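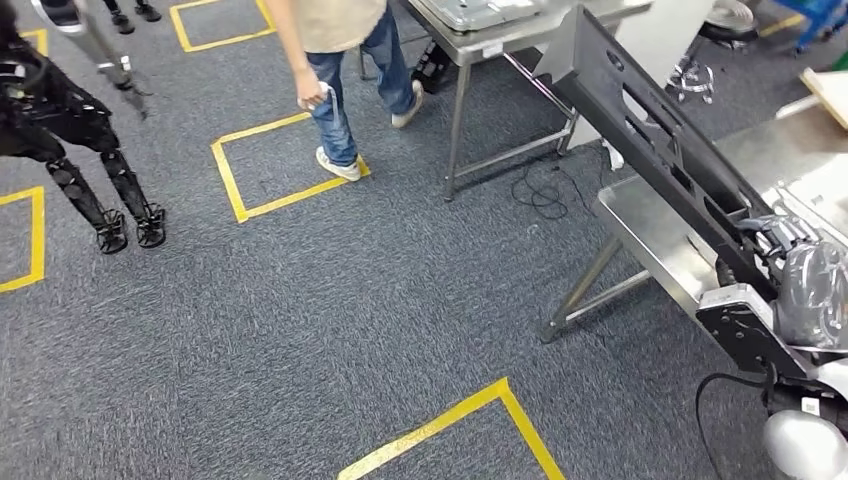

Floor tape and workshop questions

I'm Yara Dabbas and I look after the floor at Rotus, which mostly means I answer the same handful of questions in the corridor with a roll of tape round my wrist like a bangle. So I've written them down!

What are the yellow squares for?
They're parking spots, really. Anything that stands on the floor gets a square, and people can then see where the gaps are meant to be. You're welcome to walk across them (everyone does), just please don't leave your bag in one.

Why do some of them only have two sides?
Sometimes a corner is all you need. If I only want to know where one edge of something goes, I put down an L and save the tape for later. Dima Masri prefers proper squares and we have agreed to differ.

Doesn't tape ruin carpet?
It can do, if you leave it for months. I go for the Jovura cloth tape and lift it after 21 days at the most, pulling slowly and keeping it low to the floor. Ours is a grey speckled carpet, very forgiving, and I still test a bit in the corner first. If it leaves a sticky line, a damp cloth with a drop of washing-up liquid usually shifts it.

Can I move a square?
Yes, but pull the old one up! Two sets of lines is worse than none. Send me a quick message as well so I can change the plan on the wall.

How do I wipe the steel tables?
Warm water, a little soap, then a dry cloth, going with the grain. No scouring pads, please, I'm still cross about the last one. Tools go back on the shelf before you start.

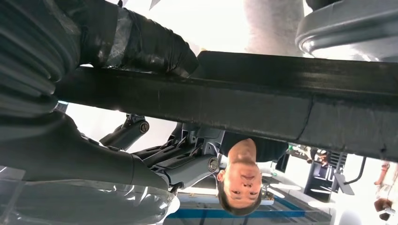 Where do long pieces go?
Long things are my least favourite, I'll admit, as they never fit a square and somebody always walks into the far end. Get a second person, talk to each other, and keep your head out from under it if you possibly can. Black finishes show everything too. Look at the faint scuffs on that long beam, and the slightly dusty look of it, and you'll see why I keep a soft brush by the door. Brush first and wipe second, otherwise you're just rubbing the grit in. There's a thin seam running along it as well, and seams like that want the brush more than the cloth.

Can I borrow some tape?
Of course, there's a box under the sink. The yellow is for floors and the white is for labels, and if you finish a roll, put the empty core in my tray so I know to order from Katsaros.

When can I catch you?
I'm in from 9 most mornings. After lunch, try Dima.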